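La marcha partió del depósito de Zavarstead a las 16:40. El comité de huelga de la conservera Penner había calculado 2,000 asistentes; la policía consignó en su parte una cifra inferior y el periódico local copió la del parte.

El recorrido constaba de cuatro tramos. En el tercero, el puente de la calle Sidar, la calzada se estrechaba y la columna debía pasar en filas de seis. Yo llevaba el brazalete de orden y un cuaderno. Mi función consistía en anotar la hora de paso de cada sección y el nombre de los detenidos, si los hubiera.

A las 17:25 la sección de envasado alcanzó el puente. A las 17:31 los furgones cerraron la salida norte. No hubo aviso por megafonía, o no llegó hasta nosotras. La primera carga duró menos de un minuto y la segunda no la pude cronometrar – había perdido el reloj contra la barandilla.

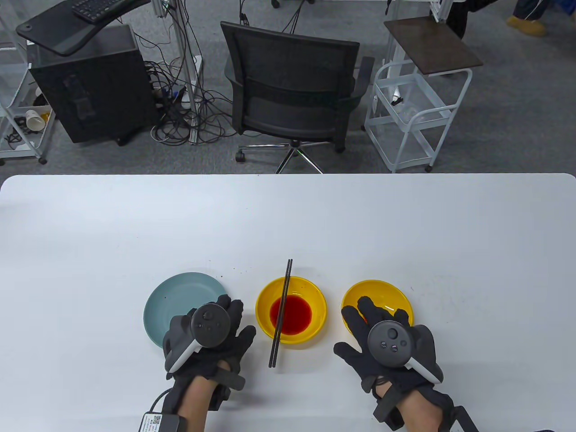
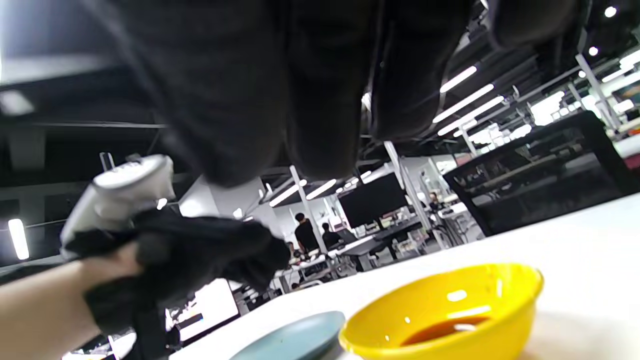
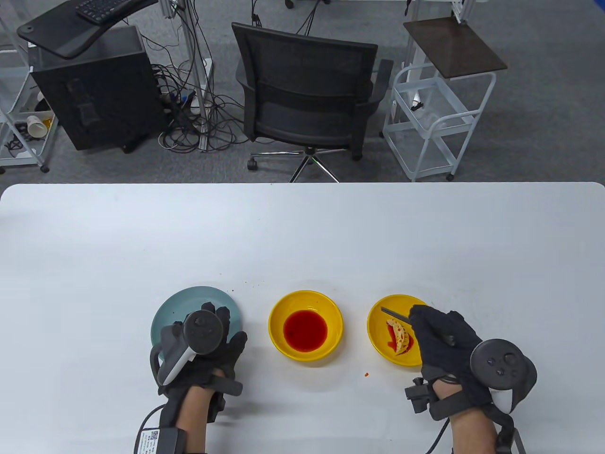
En la comisaría de Ulo nos clasificaron por orden de llegada y me correspondió el número 118. La celda medía cuatro pasos por tres y alojaba a once mujeres. Una encargada de la línea de salsas explicó allí, con la precisión de quien lo ha repetido en cada turno, cómo se hacía en la cantina: un cuenco amarillo para la salsa roja, otro para la comida, los palillos oscuros atravesados sobre el primero mientras se esperaba. La dirección había retirado los cuencos en enero. Constaba en el pliego de reivindicaciones, punto nueve, detrás de los salarios y de la ventilación.

El sargento tomó declaración de una en una. Preguntaba quién había dado la orden de no retroceder. Respondí que las filas de atrás seguían avanzando y que el puente tenía una sola salida libre. Escribió «no contesta».

Nos soltaron de madrugada, en grupos de tres. El cuaderno me lo devolvieron sin las páginas centrales. Reconstruí las horas de memoria y las cotejé con otras dos responsables de orden; la diferencia máxima fue de cuatro minutos.

La lista definitiva de detenidos tiene 207 nombres. En 40 de ellos falta la hora de salida. La dejé en blanco y llevé la lista al local del sindicato, donde ya estaban pintando las pancartas para la vista.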